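An Afternoon at Handdale

August 30, 2019

I have been promising myself a proper day out all summer, one that didn't involve a garden centre, and when Elsie Mapplebeck from my old evening class rang to say she had a spare ticket for the open day at Skeltero, I said yes before she'd finished telling me what it was. "Robots, mostly," she said. "And there's a tea tent." Well, that was both of us sorted.

Skeltero have the old bakery buildings at Handdale, down past the canal bridge, and if you ever go, do not follow the first sign for parking. It takes you into a field. We ended up behind a coach and a very cross man in a camper van, and by the time we had got ourselves turned round we'd missed the welcome talk altogether. A young woman on the gate gave us stickers with our names on (mine said Ellen, which it isn't, but I wore it all day) and told us that if we hurried we'd catch the laundry demonstration in the second building.

Now, I had expected something the size of a car, behind a fence, with a siren. I have seen the films. What they had was a sort of glass-fronted booth with a low rope in front of it, a few rows of folding chairs, and a chap called Lionel Entwistle with a microphone he didn't quite trust. He kept tapping it. He told us that folding clothes is one of the hardest things you can ask a machine to do, and I heard a woman behind me say it was one of the hardest things you could ask her husband to do, which got a bigger laugh than anything poor Lionel managed all afternoon.
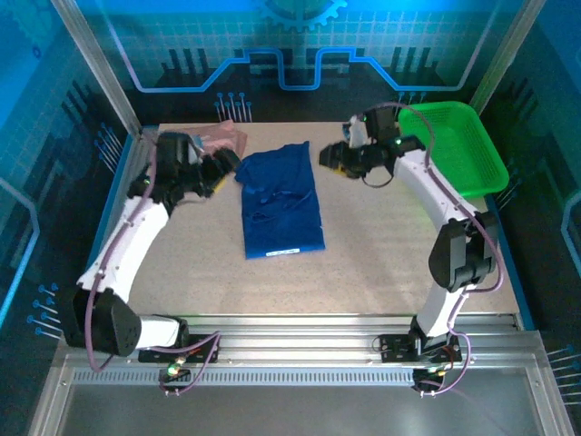

I have ironed and folded for a family of five for most of my adult life and never once thought of it as clever. Lionel's point was that a tin or a box stays the same shape wherever you put it, and a shirt doesn't. Every time you pick it up it is a new shape, and your fingers just get on with it. The arms haven't got fingers as such, only black grippers with a little yellow tip, and I found I was leaning forward in my chair willing them along. I took one picture with the dark blue thing lying folded in the middle, label at the bottom, and one arm holding on to a crumpled pink cloth at the back, and it put me so much in mind of my own kitchen table on a Sunday night, right down to the green basket in the corner. I'd have folded the blue one a bit squarer, mind you. Elsie said I should put my hand up and tell them so. I did not.

There was time for questions afterwards and they were very patient with us. A boy of ten or so wanted to know if it could do socks, and was told "not in pairs", which I thought was an excellent answer. I asked how it knows where a sleeve is, and Lionel passed me over to his colleague Refilwe Ndlovu, who explained it so nicely that I understood every word at the time and could not repeat a single one to you now. Something about it having been shown a great many shirts. She did say that she irons nothing herself and buys her clothes accordingly.

What stayed with me was how much there is to it before you even get to the folding. You have to find an edge, and then another edge, and get the thing up off the table and spread out, and a T-shirt wants to do nothing of the kind.
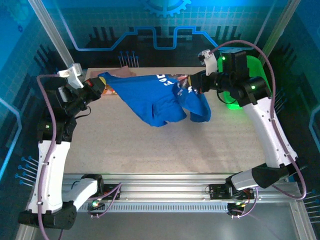
Elsie, who taught needlework for years, said it was exactly what she used to tell her first-years — find your corners and the rest will follow — and she was so pleased with this that she told it to Refilwe, and then again to a couple in the tea queue.

The tea tent, I'm sorry to report, was a let-down. Lukewarm, £2 a cup, and the scones had gone by the time we got there. But we sat on the wall by the canal with our paper cups and had a good long talk about whether we'd have one of these at home. Elsie wouldn't. She likes folding, she says it's when she listens to the radio. I think I would, if it did the fitted sheets, and I wouldn't care how long it took over them.

They're opening up again next August and I've put my name down for the mailing list. My real name, this time. If anybody fancies coming along, there's room for one more in Elsie's car, and we know about the field now.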